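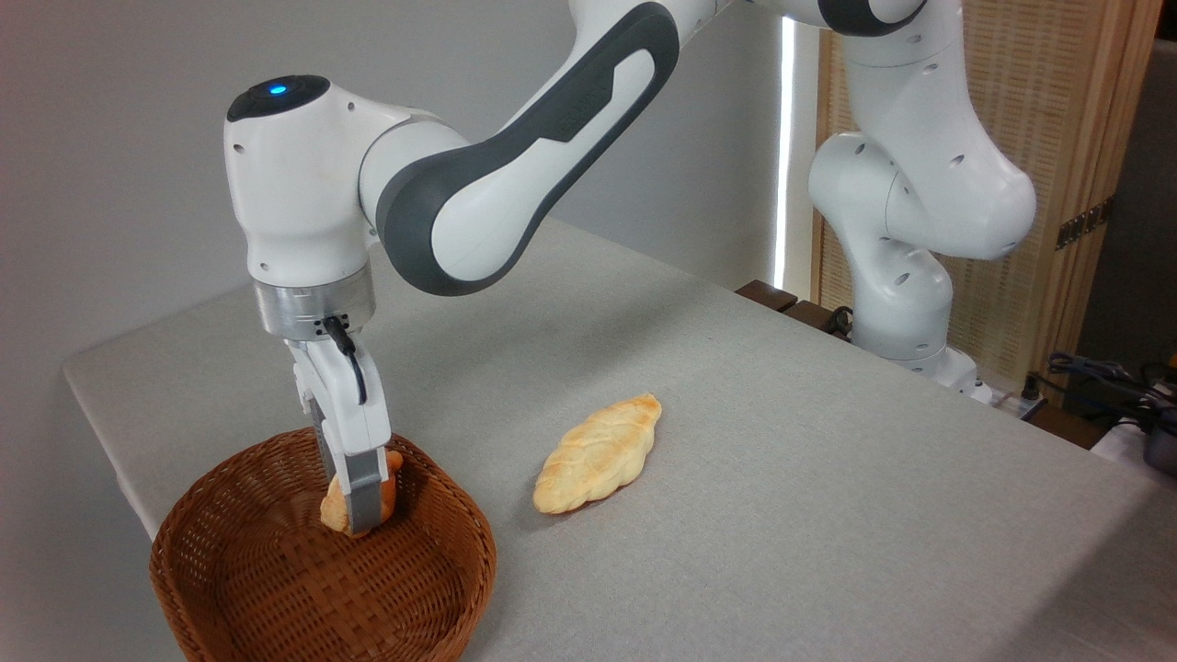 How many versions of Karkness's "Pluvholm" are there?

Four, if you count the radio edit separately. The album version, the radio edit, the acoustic take on the B-side, and the live one from the Habte tour. I'll go through them in order.

The album version runs longest. It opens with 16 bars of organ before the drums come in, and Kedir Beyene sings the first verse without any backing vocals. Dennis Kariuki wrote the music and Kidus Woldemariam wrote the words.

The radio edit drops the organ intro and the second bridge. This is the one most people know. It went in at number 90, climbed for five weeks and stopped at 16. It never made the top 10, although a lot of fan pages say it did. They are mixing it up with the next single, "Plirnero," which got to 10 in its second week.

The acoustic take was recorded in one afternoon with two guitars and no click track. Gemechu Alemayehu plays the lead part. You can hear the tempo pick up in the last chorus. It was only on the CD single and was left off the reissue.

There were also 200 copies of the single pressed on seven-inch vinyl, sold at the shows. Same A-side as the CD, but the B-side is an instrumental of the radio edit. I don't count that as a fifth version. Some people do.

The live one was taped on a Thursday, second night of the Habte tour. Paora Cartwright had just joined on bass and he sings the low harmony that Kariuki does on the record. The crowd is loud in the mix and the ending goes on for another minute and a half.

On the credits: early copies of the CD list Woldemariam as the only writer. Later ones have both names. The music is the same on both, so don't pay extra for the early one unless you care about the sleeve.

Someone asked about the demo. It exists, and a short piece of it was played on the radio the December before the album came out. It has different words in the chorus and a drum machine in place of the kit. It hasn't been released, so I left it out of the count.

If you only want one, get the album version. The radio edit is on the singles collection, track seven.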